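Rillow Grasp Logger, one year license
Reviewed Wed 2 November

Our lab trains picking models, and for most of the past year the data side of that job has run on Rillow, a logging and labeling package from Fendier. It records what the arm did, what the cameras saw and whether the grasp held, and packs each try into one file the training code can read. We pay for the mid-tier license, $775 a year. We had been using scripts of our own, and I wanted something that a new student could run without me standing there.

Setup took two days. The installer is fine. The slow part was calibration, where Rillow asks you to touch the gripper to 16 points on the bin floor and confirm each one. If you bump the bin after that, you do it all again. Clamp everything down before you start. We learned that in April and lost a weekend of runs to it.

Once it is going, the daily routine is simple. You put a few objects in the bin, pick a session length and press start. Rillow chooses a grasp point, sends it to the arm, waits for the gripper to close and lift, and then decides whether it has something. The object goes back in the bin and the loop starts over. A good day gives us 800 tries with one person checking in now and then. Our own scripts never got near that, mainly due to crashes in the middle of the night.

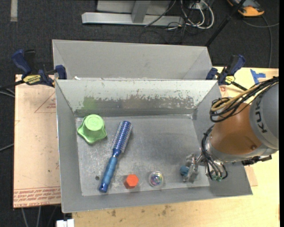

Mixed objects in the front bin, with the gripper down at the right side.

The choice of objects matters more than the manual lets on. It suggests starting with plain blocks, and we did, and the model got very good at plain blocks. Since then we have mixed in things with awkward shapes. A hairbrush is one of the most useful items we have tried. The handle and the barrel need different grasps, and the bristles give the depth camera plenty of trouble. Clear objects are worse. A clear ball with a colored swirl inside gets logged as two or three separate blobs, and Rillow has no setting that fixes it. You can mark the bad frames by hand afterward, but that is slow work.

Automatic labeling is the main reason to buy this. Rillow looks at the gripper opening and compares the pictures from before and after the lift. I checked a batch against my own labels and it agreed with me 93 percent of the time. Most of the misses were thin or small items, where the fingers close nearly all the way and the software calls it empty. You can raise the weight given to the pictures, and for small parts you should. The default is too low.

Things I don't like:

The review screen shows one try at a time. There is no grid view, so looking for a bad camera or a shifted bin means clicking through hundreds of clips.

Export only goes to the Fendier format or to plain folders. The Thiele converter handles the first one but drops the force readings - we wrote our own in the end.

Random placement is weak. Objects drift to the walls over a long session, and the stir motion that is meant to bring them back mostly pushes them along. We stop every couple of hours and move things by hand.

Support answers within a day or two and knows the product. They fixed a time stamp bug for us in the next release.

I also tried Flament for a month before renewing. It has a much better review screen and real export options, but every label has to be confirmed by a person, and with our volume that rules it out. If you collect short sessions with careful human labels, look at that one first. For long runs on a fixed bin, Rillow is the one I would pay for, and we renewed at the same tier.

Four stars out of five. A grid view and a better stir motion would get it the fifth.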